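The Tranbridge Robotics Laboratory held its spring open day on Tuesday at the Dirnside building. A short account follows for those who could not attend.

Doors opened at 10 a.m. Visitors were received in groups and shown three work areas: mobile robots, automated inspection, and manipulation. Attendance reached 400, including two school parties from Ulloa.

The manipulation area drew the longest line. Damián Palma, who leads the Grusta project, gave a talk every half hour on how robots learn everyday handling tasks from people. 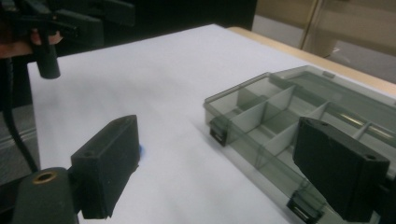
Mr. Palma told visitors that small storage items remain difficult for machines – lids, latches and narrow compartments all call for careful contact. The project has recorded 3305 demonstrations to date, of which 66 were set aside for testing.

Several guests asked whether the work could serve in repair shops and pharmacies. Discussions with two local employers are at an early stage, and no agreement has been signed.

The laboratory thanks the Dirnside building staff for their assistance with access and parking. Visitors who left written questions at the front desk will receive a reply by mail.

The next open day is planned for February. Group bookings will be accepted from schools and colleges – individual visitors need not register.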